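Support Engineer, Business Telephone Systems (full time)

Company: Ratum
Location: Demdale office, with two days per week from home possible after the trial period
Team: Customer Support, second line
Start: June, or earlier if you are free

Who we are

Ratum makes and hosts telephone systems for small and middle-sized companies. Our customers are dentists, transport firms, hotels, two town halls, a chain of garden centers and many offices where the telephone is still the first way that people make contact. In total we have 300 customer companies on our hosted platform, and 2444 extensions are registered on it today. A smaller group of customers has the system in their own building, on their own server, and we support these too.

The support team has 11 people at this moment. Six of them answer the first calls and e-mails from customers. The other five work in the second line, where the more difficult cases arrive. This position is in the second line.

Why we look for somebody

In the last year we took over the telephone customers of Vandenberghe, a dealer of office equipment that decided to stop with telephony. These customers came to us with their own habits, their own desk phones and sometimes with a configuration that was never written down. Most of them are moved to our platform now. The ones that remain are the complicated ones, and we want to do them well, without hurry, and keep the normal work going at the same time.

What you will do

You will take over tickets that the first line cannot solve. A typical ticket is not "the phone does not work". It is more often something like: calls from one mobile provider have sound in only one direction, but only in the afternoon. Or: the voicemail greeting is played twice when the call was transferred from the reception. Or: the fax of the pharmacy sends the first page and then stops. You will have to ask the customer good questions, look in the traces, and find out if the cause is on our side, in the customer's network or at the carrier.

You will also prepare and carry out migrations. For each migration there is a plan with the number porting, the opening hours, the announcements, the call groups and the phones on the desks. You make this plan together with the customer, and you are the person that the customer calls on the morning of the change. Porting is normally done early, at 7:00, so on these days you start earlier and you also stop earlier.

A third part of the work is documentation. We have an internal handbook, and it is good in some chapters and poor in others. When you solve something that was not in the handbook, we expect that you write it down the same week. We keep time free for this on Monday, when no migrations are planned.

Sometimes you will visit a customer. It is mostly in the region of Demdale and it happens two or three times per month. There is a company car for these visits.
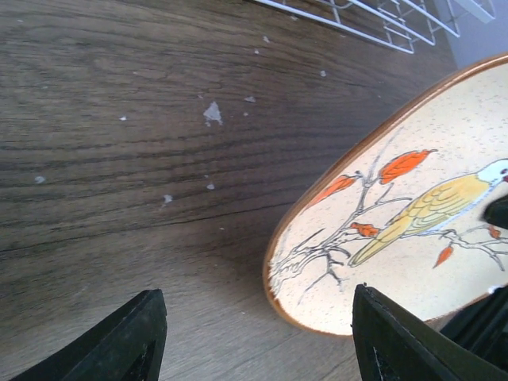 What you will work with

The platform is based on SIP and runs on Linux servers. You do not need to administrate the servers yourself, there is another team for this, but you must be able to log in, read a log file and restart a service when it is agreed. For the traces we use Wireshark and a capture tool that was written in our own house, called Orton. Orton collects the signaling of every call and keeps it for two weeks, so in most cases you can look at the call even when the customer reports it some days later. You will learn Orton from us. Nobody from outside can know it already, so please do not worry about it in your application.

The customers use desk phones from several makers, cordless phones in the warehouses and workshops, and a softphone on the computer. Many problems that look like a telephone problem are in truth a problem of the router or the firewall, and you should feel comfortable to talk about NAT, VLAN and quality of service with the IT partner of the customer. These talks are not always easy. Each side likes to think that the fault is with the other side, and a clear trace with a friendly explanation helps very much.

What we ask from you

- You have worked at least two years in technical support, network administration or telephony. It can also be in a different order or in a different country.
- You understand how a SIP call is built up, and you can explain what happens between INVITE and BYE.
- You know the basics of IP networks well and you can read a packet capture.
- You can write a clear e-mail in English to a person who is not technical.
- You stay polite when a customer is angry. A company that cannot be called is losing money, and they will tell you this.
- You have a driving license.

What is nice to have, but not needed

- Experience with number porting and the forms that belong to it.
- Some scripting, in Python or Bash. We have a number of small scripts for checking configurations before a migration and they need care.
- A second language. We have customers who prefer French, Dutch or German.
- Knowledge of older systems with ISDN or analog lines. Several of the customers who came from Vandenberghe still have an elevator or an alarm on such a line.

A diploma is not required. In the team there are people who studied, people who learned the job as a technician, and one colleague who was a hotel receptionist before and knew the telephone system better than the supplier.

Working hours and on-call duty

The contract is for 38 hours per week. Support is open from 8:00 to 18:00, and the team divides the early and the late shift between themselves. The plan is made one month ahead and it is allowed to exchange shifts.

There is an on-call duty for the evenings and weekends. After the trial period you take part in it, one week in every five. In this week you keep a company phone with you and you must be able to start work within thirty minutes. The on-call line is only for customers whose whole system is down, and there are weeks in which it does not ring at all. You receive a fixed payment for the week, also if there are no calls, and the hours that you really work are paid extra.

What we offer

- A permanent contract after a trial period of three months.
- A salary according to your experience. We tell you the range in the first telephone call, so that you do not need to wait until the last talk to hear it.
- 28 days of paid vacation.
- A budget of 1000 euros per year for courses, books or exams. You choose them yourself and discuss it shortly with the team lead.
- A laptop, a good headset and a desk phone at home if you want one.
- Travel costs by public transport are paid completely. For those who come by bicycle there is a covered place and a shower.
- Lunch in the office is offered on two days of the week.

The first weeks

In the first two weeks you sit with the first line. You listen to calls and later you take some calls yourself. We do this with every new colleague in support, also with experienced ones, and it is the quickest way to learn the names of the customers and what they usually ask. After this you follow a second-line colleague with the tickets and you join at least two migrations before you do your own. A migration of your own will be a small one in the beginning, with fewer than ten phones.

You will have a fixed contact person during the whole trial period. At the end of each month there is a talk of half an hour, where both sides can say what goes well and what does not.

How to apply

Please send us your resume and a short letter by e-mail, as one PDF file. The letter does not need to be formal. We would like to read in it about one technical problem that you solved and that was difficult to find. Write how you searched, and also which ideas were wrong on the way. Half a page is enough. A photo, your age and your family situation are not needed, please leave them out.

You will receive an answer within one week, also when the answer is no. If your application fits, the steps are as follows:

1. A telephone call of twenty minutes with the team lead.
2. A visit to the Demdale office. You meet two colleagues from the second line and together you look at a real trace, with the numbers removed. You can ask questions and use the internet during this, as in the normal work.
3. A last talk about the contract, which can be done by video.

If you live far away, we pay the train ticket for the visit. If you need a certain time of the day for the call - for example because you still have another job - please write it in your e-mail and we will plan it between 7:30 and 19:00.

The position can also be filled with 32 hours per week. In this case the on-call duty stays the same, but the fixed free day is never placed in your on-call week. Please mention in the letter which number of hours you prefer.

Applications from agencies are not accepted for this position.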